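About Jultley

Jultley teaches people to look after the soft things in a home: sheets, knitwear, towels, blankets, all the stuff that ends up in a heap on the bed by the weekend. We started because Zoila Cabrera could fold a fitted sheet flat and the rest of us wanted to know how (it took me a month!). We now have 80 regulars and a waiting list for the Saturday class, and I still get a little thrill every time somebody's corners line up.

Our main room is big, bright and open, with plenty of ceiling lights, so you can see every crease you're making. Beds are our work tables. You fold on a mattress at home, so you learn on one with us.
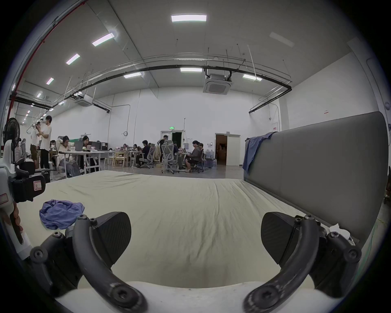 The practice bed with its gray padded headboard.

We begin with bedding and go on to clothes. Knit tops get a whole session to themselves, and I could happily give them two. Lay the shirt face down, bring the sleeves in straight across the back, smooth from the collar to the hem, then fold up from the bottom. Sleeves are where most people lose patience, so we do them over and over, slowly, with the radio on.
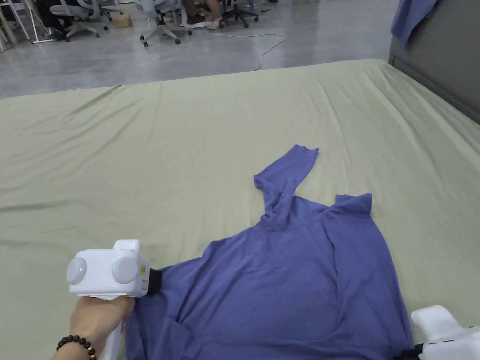
Thibault Maillard wrote to us that he had always rolled his sweaters and was ready to argue about it, but that his drawer now closes for the first time in years, and could we please do something about scarves.

We did, and the scarf session is now part of the July program, along with blankets and those huge bath towels that never fit the shelf. Shirley Oakley plans the sessions and writes the handouts. Izzati Gunawan looks after the linen, washes everything between classes and knows which sheets have the tightest elastic.
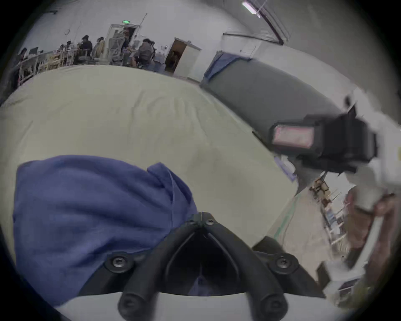 Beginners start with the towels, then move to pillowcases, then the dreaded fitted sheet with a partner at the other end. Come in clothes you can kneel in and bring one thing from home that defeats you. Duvet covers are very welcome, and so are children over eight.

To ask about a place, write to Lucero Paucar at the Plillside desk.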